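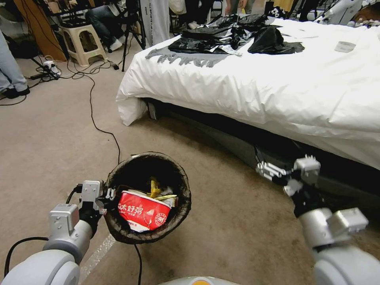 ロボットの公開デモ、小さい子ども連れでも楽しめますか？

投稿者：Eldana Gidey

3月にBrallusという会社の見学会へ行こうか迷っています。案内には「生活空間での片付け作業を間近で見られます」とあり、8歳の息子が大喜びで、もう行く気満々です。ただ私自身はロボットのことがまるでわからず、専門用語だらけの説明を延々聞かされるのでは、と少し心配しています。

知りたいのは次のあたりです。
・子どもが飽きずに見ていられる内容かどうか
・どのくらい近くで見られるのか
・午前の回と午後の回、どちらがいいか
・親が予習しておいたほうがいいことはあるか

下の子(2歳)も連れて行くかもしれません。行ったことのある方、似たような見学会でもいいので教えてください。

投稿者：Oddur Arnardóttir

行きました！すごくよかったので長くなります、すみません。

まず、工場の大きな腕が溶接するようなものを想像していくと、いい意味で拍子抜けします。私が見た回はベッドのある部屋での作業で、二本腕のロボットがごみ箱の縁をグリッパーで挟んで傾けているところがありました。中にお粥らしい食品の包み(「太好粥」と大きく書いてあるやつ)や黄色い包装が入っていて、普通の家のごみ箱そのものなんです。あの生活感がたまらない！ベッドの上にも黒いビニール袋や服みたいなものが積んであって、うちの寝室を見られているようで変な汗が出ました。

面白かったのは、もう片方の手です。ごみ箱を持つ手にばかり目がいくのですが、反対側の手も指を開いてベッドの脇のほうへ伸びている。息子さんにはぜひ「右手は今なにをしてる？」と聞いてみてください。一緒に行った甥(11歳)は途中からそればかり実況していました。

飽きるかどうかは、正直お子さんによります。動画でよく見るような速さを期待していると、実物はゆっくりです。早送りされていない動きを生で見る、と思って行くとちょうどいいです。縁をつかむ直前に少し迷うような間があって、周りの大人まで息を止めていたのがおかしくて。人間なら一秒で終わる用事をあんなに真剣に見守ったのは初めてです。うまく挟めたときは拍手が起きました。

距離は、見学者用の線のすぐ後ろに立てれば細かいところまで見えます。手首のところからケーブルが輪になって出ているのまでわかりました。背の低い子は前に入れてもらえたので、早めに並ぶといいと思います。

床はカーペットで、黒いケーブルがけっこう長く這っています。電源タップのまわりもコードだらけでした。2歳のお子さんは抱っこ紐があると安心です。うちの甥でさえ一度係の人に「足元気をつけてね」と言われていました。

午前か午後かなら、私は午前をおすすめします。私は10時の回で、終わったあとに質問の時間がたっぷりありました。甥が「落としたら怒られるの？」と聞いたら、担当の人が「怒らないけど、みんなで理由を考えるよ」と答えてくれて、それが帰り道ずっと話題になっていました。

予習はいらないです。用語は「グリッパー＝ものを挟む手の部分」だけ知っていれば十分ついていけます。

長々と失礼しました。楽しんできてください！

投稿者：Sajib Nanayakkara

上の方とは別で、Fekdenのほうの見学会に行きました。会社が違うので参考程度に。

駐車場は狭いです。電車で行ったほうがいい。トイレは1階だけ。

投稿者：Yabsira Negussie

以前、別の会社で見学会の案内役をしていた者です。Brallusさんの内情は知りませんので、一般論として読んでください。

午前と午後の違いですが、私のいたところでは午前のほうが参加者が少なく、午後は機材の調整が入って待ち時間が出ることがよくありました。ただ午後は午後で、その調整の様子を見られるのが好きだという常連さんもいました。止まったロボットを囲んで人がしゃがみ込み、ああでもないこうでもないとやっている時間です。機械好きのお子さんなら、むしろそちらに食いつくかもしれません。私も案内しながら、つい見入っていました。

小さいお子さんについては、申し込みのときに年齢を伝えておくことをおすすめします。立つ場所を配慮してもらえることがありますし、未就学児は入れないという会社もあるので、当日断られるのがいちばん悲しいです。

それから、次の三点は事前に聞いておくと楽です。

撮影していいか。動画だけ禁止というところもあります。
途中で部屋を出てもいいか。2歳のお子さんがいるなら特に。
見学中に子どもが質問していいか、最後にまとめてか。

予習は私も不要だと思います。そのかわり前の晩にでも、お子さんと一緒に家のごみ箱を片手で持ち上げてみてください。指をどこに掛けたか、傾けたとき手首がどう動いたか。やってみると、普段どれだけ何も考えずに持っているかがわかって、翌日ロボットの手元を見る目が全然違ってきます。袋を取り替えるところまでやると、両手の役割の違いも見えてきてさらに楽しいですよ。

当日は、動いている間はロボットに手を伸ばさないこと、線から出ないことを、家を出る前に一度約束しておけば大丈夫です。会場に着いてからだと興奮して耳に入りません(何度も見ました)。

投稿者：Eldana Gidey

皆さんありがとうございます！さっそく息子とごみ箱を持ち上げてみました。息子は縁を親指と人差し指でつまむ派、私は底に手を添える派で、そこから妙に盛り上がり、夕飯が遅れました。

午前の回で申し込み、下の子の年齢も書いておきました。撮影のことは問い合わせ中です。駐車場の件も助かりました、電車にします。抱っこ紐、もう使わないと思って押し入れの奥なので、今から探します。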